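The Skellby ferry left at 6 in the morning or whenever Sakda Intarasuk finished his toast, and the toast usually won.

He had run the boat to Hemmin for 38 years. In that time he had carried brides, goats, a church organ in pieces, and one man from Fulgate who wanted his fare back on account of the fog. The fare was 56 cents. Sakda had offered to sell him the fog as well.

Then the county announced a bridge. A letter came, with a drawing of happy people walking across it, all of them taller than anyone in Skellby. Sakda read it over breakfast, folded it up small and used it to level the table.

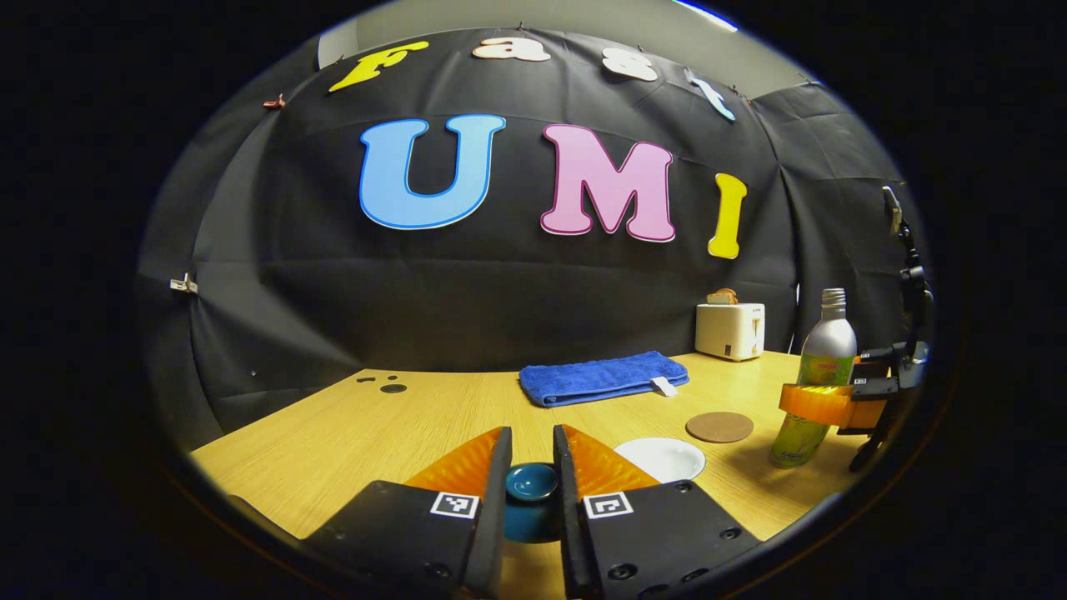
Jintana Ratanaporn said he ought to be pleased, a man of his age, and that a bridge at least would not sing on the way over. She had crossed with him every morning since her wedding and had opinions on his singing.

"A bridge won't wait for you, either," said Sakda.

"It won't need to. It'll be there already."

He hadn't thought of that. It struck him as an unfair advantage.

The petition against the bridge collected 700 names, which was handsome for a town that size, and included most of the cemetery. The county wrote back to thank the residents for their lively interest. Work would begin in December.

Sakda painted the ferry green, raised the fare by a penny, and learned a new song. It had eleven verses. On a calm morning, if he cut the engine back a little, he could get through all of them before Hemmin.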